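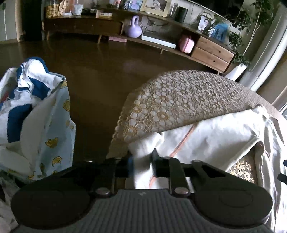

Hand-held gripper closed on a white cloth with a thin orange stripe.

LURNLEY — I'm Bello Shehu, and I run gripper testing at Skollatby. On Wednesday we're opening up the results of our fingertip pad comparison, and I can't wait to share them!

We tried 4 pad sets on the same hand-held tool and made 370 grasps with each, all on household fabric. Cloth is a pain to pick up (it folds, it slides, it bunches up in the jaws), so it shows up differences fast. The Cletis pads came out ahead on thin cotton, and the Ishida set did better on thick folds.

My colleague Adebayo Ojo is already setting up the next round, with 3 cameras — he wants to see which one copes best with bright window light.

The full results are free to download from the Skollatby site starting at noon. Questions? Write to our press desk and ask for me.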